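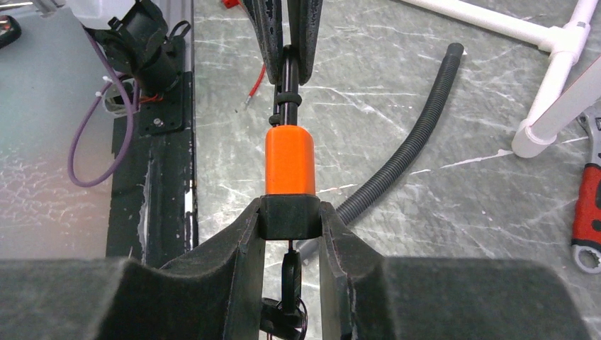
Garden > Vegetables > Purslane

Last updated January 18, 2018

I spent ten years pulling purslane out of the vegetable beds before I tried eating it. It comes up every summer in the gap between the bean rows, flat to the ground, with thick reddish stems and small fleshy leaves. I had it down as a weed because my grandmother did. She pulled it by the bucket and threw it to the hens, who were glad to get it.

The plant is Portulaca oleracea. It likes heat, bare soil and neglect. In our yard it shows up after the soil has warmed, usually when I have just finished planting and feel good about how clean everything looks. If you hoe it and leave the pieces lying there, they root again. I learned this the slow way. One summer I hoed the same bed three times in two weeks and ended up with more than I started with.

What changed my mind was a seed catalog. Daltar, a small seed house I have ordered from for years, had a packet of purslane on the page after the parsley. I had 23 tomato seedlings on order from them and a wheelbarrow full of free purslane heading for the compost. It seemed silly to keep throwing it out without finding out what it tasted like.

It tastes a little like lemon and a little like green pepper, with a crunch you don't expect from something that small. The stems are good too as long as they are young. Older stems get stringy and I leave them. There is some slipperiness, like okra but milder. My husband notices it and I mostly don't.

Before going further, the usual warning. There is a plant called spurge that grows in the same places and also lies flat on the ground. It is not good to eat. Break a stem. Spurge bleeds a milky white sap and purslane has clear juice. Spurge leaves are thin and purslane leaves are plump. The two can grow tangled together, so I check as I pick and again at the sink. If you aren't sure of what you have, leave it alone.

I pick in the morning. I read somewhere that it is more sour then, and that it mellows by late afternoon. I tried both on the same day and did find a difference, though I knew which was which, so that isn't much of a test. It needs a lot of washing. The leaves sit right on the dirt and the sand gets down into the joints. I do three changes of cold water in the big bowl and then spin it.

The first thing I made was a salad with cucumber, tomato, red onion and feta. That is still the one I make most. The woman at the counter at Kyriakidis, where I buy the feta, told me her family puts purslane in with yogurt and garlic, so I tried that too. It is very good with grilled chicken. I have also cooked it in scrambled eggs, where it was fine, and in a soup, where it went to nothing and I wouldn't bother again.

Pickling worked better than I thought it would. I used thick stems cut to the length of the jar, cider vinegar, salt, a little sugar, garlic and mustard seed. They kept their crunch in the refrigerator until we finished them, and by then it was well into September.

I did end up buying the Daltar packet the next year, mostly from curiosity. It was 89 cents on the clearance page. The garden kind grows more upright, with leaves twice the size of the wild ones, and it stays cleaner because it is off the ground. The flavor is weaker. I grew a short row beside the wild patch and by August couldn't say the bought row had been worth the space. It dropped seed, so I have both now whether I want them or not.

I still pull most of it. One plant can make thousands of seeds and I don't want the whole garden to be purslane. I leave a patch at the end of the bean bed where the hose drips, and anything outside that goes. The plants I don't eat go in the trash once they have flowers on them. My compost doesn't get hot enough to kill the seed.

The beds are under snow at the moment and I am going through catalogs again. I've marked sorrel and a mâche I haven't tried. If anyone has grown mâche in a cold frame this far north, I'd like to know when you sowed it.

We use cookies to remember your settings and see which posts are read. By staying on this site you accept their use.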